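Jaltton Schools Trust names new head of learning support

24 May 2007

Hello from all of us at the Jaltton Schools Trust. I normally keep these releases short, but I've been looking forward to sending this one for weeks, so please bear with me!

I'm very pleased to tell you that Yaowalak Rojanasak is joining us as head of learning support for our 4 schools. She starts in June, which gives her a few weeks with us before the summer break, and she has already asked for the bus timetable so she can get round all the sites in her first few days.

Many of you in Quintero will know her already. She taught infants at Stateck Primary, then ran the reading support room there, and for the past while she has been working with secondary pupils who arrive in Year 7 still finding a page of text hard going. I sat in on one of her sessions before the interviews (she knew I was coming, but the children didn't, and they took very little notice of me). Two boys were arguing over what happened at the end of a chapter, and she let them carry on arguing until they both went back to the book to check. I wrote that down on the back of my parking ticket and I've still got it.
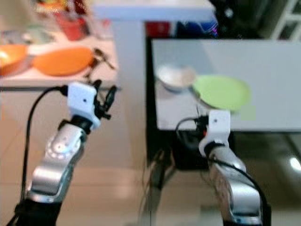 So what will she be doing? Mostly she'll be looking after the support staff, who have had a bit of a scattered time of it. At the moment each school books its own training and writes its own plans, and a child who moves from one of our schools to another can end up being tested all over again. I've had letters from parents about this and they were quite right to send them. Yaowalak wants one set of notes that travels with the child, written in words a parent can read at the kitchen table without ringing me up to ask what they mean.

She'll also be taking on Clido, our after-school reading scheme, which now has 300 pupils signed up. It has grown faster than we planned for and there is a waiting list of 50, mostly in the younger years. We'd like that list gone by the autumn half-term. I can't promise it, but the money for extra sessions has been agreed and we're advertising for session leaders now. If you've worked with children before and have a free afternoon, do get in touch, the forms are at every school office.

I asked Yaowalak for a few words and she sent me these:

"I'm really glad to be staying in Quintero. I've taught some of these children's older brothers and sisters! My first job is to listen to the teaching assistants, as they're the ones sitting next to the child all day. I won't be changing anything before the summer. After that, we'll see."
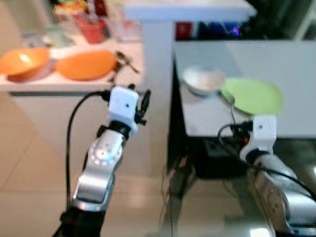 Two white work surfaces in a tiled room, with a robot's arms reaching towards them.

A few practical bits. Parents who already have a review meeting booked for this term don't need to do anything, those will go ahead with the same staff as before. New requests should still go to your child's class teacher or form tutor in the first place. Yaowalak will be holding an open evening at Stateck Primary before the end of term and there'll be tea, and the date will go home in book bags as soon as the hall is confirmed (it's shared with the choir, so we're waiting on them).

I'd like to thank the staff who have been covering this work between them since the post fell empty. They've done it on top of full timetables and I know it has meant some late evenings.

Reporters who would like to speak to Yaowalak or visit a Clido session should ring the trust office and ask for me. Visits need to be arranged in advance, and photographs of pupils can only be taken where we have a parent's permission.

Ends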